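離島フェリーの車両甲板はなぜ予約が取れないのか
Driswood諸島航路の積載計画を読む

2024年12月20日

離島への旅を計画するとき、旅行者の多くは宿から押さえる。Driswood諸島の場合、この順序では行程が組めないことがある。制約になるのは客室数より先に、本島と各島を結ぶフェリーの車両甲板である。徒歩乗船の座席は繁忙期でも残っているのに、車両枠だけが早々に埋まる。同じ船でなぜこうした差が生じるのか。本稿では、諸島航路の主力船Sulemanaの運用をもとに、積載計画の仕組みと、そこから逆算した旅程の組み方を整理する。

航路の構成

諸島航路は、本島の主港を起点に、Rura島、Cukitley島の順に寄港する。本島からRura島までの所要時間は通常期で2時間、Rura島からCukitley島まではさらに48分を要する。全区間を結ぶ便は通常期に1日2往復で、このほかに本島とRura島の間だけを往復する区間便が設定されている。

区間便はCukitley島には寄らない。時刻表では同じ欄に並んで印刷されているため、Cukitley島行きのつもりで区間便を予約する例が絶えない。行き先欄の略号がRで終わる便は区間便、Cで終わる便が全区間便である。予約画面でも略号は便名の末尾に小さく表示されるだけなので、確定前に到着港の欄を確認しておきたい。

10月になると、ダイヤは冬期に切り替わる。便数そのものは変わらないが、午後便の出港が繰り上がり、外洋区間の所要時間に余裕時分が加えられる。夏に一度訪れた人が当時の感覚で空港からの乗り継ぎを組むと、午後便に届かない。

レーンメートルという単位

車両甲板の容量は、台数では管理されていない。使われるのはレーンメートルと呼ばれる単位で、甲板に引かれた車列の延べ長さを指す。Sulemanaの車両甲板は合計155レーンメートルである。車列は5本あり、このうち中央の車列は天井が高く、トラックや大型バスに割り当てられる。両舷側の車列は上に中甲板があるため高さが制限され、乗用車が中心となる。

予約システムは、車両の全長に前後の間隔を加えた値を、車列ごとに差し引いていく。全体の残量が十分に見えても、車高の条件を満たす車列に空きがなければ予約は成立しない。ルーフボックスを載せた乗用車やキャンピングカーが断られやすいのはこのためである。同じ便に普通の乗用車なら入る、という状況が普通に起こる。

申告する全長は、車検証の数値では足りない場合がある。背面に自転車用キャリアを装着しているときは、キャリアの後端までを含めた長さが必要になる。港では乗船待機レーンの路面に目盛りが引かれており、係員が目視で照合する。申告値を超えていた車両は、空きがあれば差額の支払いで乗船できるが、満載の便では次便に回される。次便も満載であれば、さらにその次になる。

生活物資の優先枠

155レーンメートルのすべてが旅行者に開放されているわけではない。両島には大型の貨物船が着けられる岸壁がなく、食料、燃料、建材、郵便物はいずれもフェリーに載ったトラックで運ばれる。朝の便では中央の車列がほぼ物流車両で占められ、これに島民割引枠が加わる。

島民枠は出港前日の正午まで確保され、使われなかった分が一般枠に繰り入れられる。満車表示の便に空きが現れるとすれば、この時刻の直後である可能性が高い。キャンセル待ちの登録制度もあるが、通知は登録順に一件ずつ送られ、応答期限が設けられている。移動中で通信環境が安定しない場合は、登録に頼るより正午過ぎに直接画面を見るほうが確実性は高い。

午後の復路は性格が異なる。荷を下ろしたトラックが本島へ戻る便であり、物流車両の長さはそのまま残る。加えて島での滞在を終えた旅行者が集中する。往路の車両枠が取れたことに安心して復路を後回しにすると、島から車を出せなくなる。往復の予約は同時に行うのが原則である。

バランスと乗船順

積載計画を制約するもう一つの要素は重量配分である。フェリーは左右の傾きをバラストタンクで調整するが、調整には時間がかかり、量にも限度がある。このため一等航海士は、重い車両を先に中央へ置き、続いて左右の車列を交互に埋めていく。待機レーンで後ろに並んだ車が先に呼ばれるのは、この順序に従っているからで、到着順とは関係がない。

途中寄港も計画を複雑にする。Sulemanaは船首と船尾の両方に扉を備えるが、Rura島の岸壁は船尾着けに限られる。Rura島で降りる車両は船尾側に、Cukitley島まで行く車両は船首側に置かなければならない。車列が目的地別に前後で分割されるため、境目に使えない余白が生じる。全区間便の実効容量は、この余白の分だけ公称値より小さい。

電気自動車については、甲板内での位置が指定される。消火設備の放水範囲に入る区画が決められており、航行中の充電はできない。Rura島には港の駐車場に急速充電器が設置されているが、Cukitley島には普通充電の設備しかない。島内の道路は起伏が大きく、平地での電費をもとに計算すると残量の見積もりが甘くなる。

欠航の判断基準

冬期の旅程で最も影響が大きいのは欠航である。判断は波高だけで下されるものではなく、波の周期、風向、岸壁での係留の可否が合わせて検討される。本島側の主港は北西に開いており、北西風が続くと、外洋が航行可能な状態でも着岸ができない。予報の波高が低いのに欠航が出るのは、多くがこの条件にあたる。

運航情報は三段階で表示される。「通常」「条件付き」「欠航」のうち、読み方に注意が要るのは「条件付き」である。これは出港はするが、到着港の状況によって引き返すか、Cukitley島への寄港を取りやめる可能性があることを示す。寄港が取りやめとなった場合、Cukitley島行きの旅客はRura島で下船するか、本島まで戻るかを船内で選択する。Rura島で下船しても宿の手配は自己負担であり、冬期の営業施設は限られる。
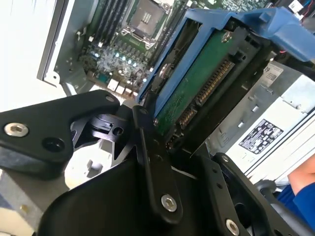
車両を伴う場合、この選択はさらに狭まる。前述のとおりCukitley島行きの車両は船首側に置かれているため、Rura島の岸壁で途中下船させるには、船尾側の車両をいったんすべて出したうえで船内を後退させる必要がある。作業時間が確保できないと判断されれば、車だけが本島に戻る。条件付き運航の日に車で渡る計画は、日程に予備日がない限り勧められない。

徒歩乗船という選択肢

以上の制約を踏まえると、車を本島に置いて渡る方法は検討に値する。主港に隣接する長期駐車場は屋根がないものの、フェリーの乗船券を提示すると日額が割引になる。徒歩旅客は出港前の手続き締切が車両より遅く、空港からの接続にも余裕が生まれる。

Rura島では路線バスがフェリーの到着に合わせて運行され、港から北岸の集落までを結ぶ。遅延時もバスは船を待つ。復路も同様に接続が取られているが、区間便に接続するバスは一部に限られるため、バス側の時刻表を別途確認する必要がある。停留所の標柱がない区間では手を挙げれば乗車できる。支払いは現金のほか、本島と共通の交通カードが使える。

Cukitley島には定期バスがない。移動手段は予約制の乗合車とレンタサイクルで、乗合車は前日の夕方までに電話で申し込む。自転車は港の案内所で借りられるが、電動車の台数は少なく、島の西側へ向かう道は勾配が続く。港の周辺と東岸の砂州を見るだけであれば徒歩で足りる。西側の灯台まで行くのであれば、乗合車を往復で押さえておくのがよい。

レンタカーは両島にあるが、島間の乗り捨てはできない。また、島のレンタカーをフェリーに載せることは契約上禁じられている。2島を車で回りたい場合は、それぞれの島で借り直すことになる。貸渡期間の最短単位は半日で、返却時の給油は港の給油所に限られる。給油所の営業は朝の便の入港後から夕方までで、早朝の復路便を使うときは前日のうちに済ませておく。

手荷物の扱い

徒歩乗船者の大型荷物は、乗船口の脇にある荷物台車に預けられる。台車は目的地別に分けられており、行き先の札を自分で付ける方式である。札のない荷物は終点のCukitley島まで運ばれる。自転車は徒歩旅客の携行品として扱われるが、車両甲板の壁面ラックに固定するため事前の登録が必要で、輪行袋に収めた場合は登録を要しない。カヤックなどの長尺物は、車に積んでいないかぎり貨物扱いとなり、朝の便でしか受け付けていない。

旅程の組み方

実務上の手順は次のようになる。最初に往復の便を仮決めし、車両の有無を決める。車両を伴うなら全長と全高を実測し、往復の枠を同時に予約する。宿の予約はその後でよい。冬期は復路の翌日を空けておき、本島発の航空便は変更可能な運賃を選ぶ。Cukitley島に泊まる場合は、島での滞在を行程の前半に置き、Rura島まで戻ってから残りの日程を過ごすと、寄港取りやめの影響を受けにくい。区間便も使えるようになるため、本島へ戻る便の選択肢が増える。

予約の変更は出港前日まで無料だが、車両寸法の変更は新規予約として扱われ、いったん確保した枠は解放される。レンタカーの車種が未定のまま枠だけ取る場合は、想定される最大の車種で申告しておく。実車が申告より短いことによる返金はないものの、乗船を断られることもない。車種が確定したら、登録番号だけを予約画面から追加する。番号の追加は寸法の変更にはあたらず、乗船手続きの締切まで受け付けられる。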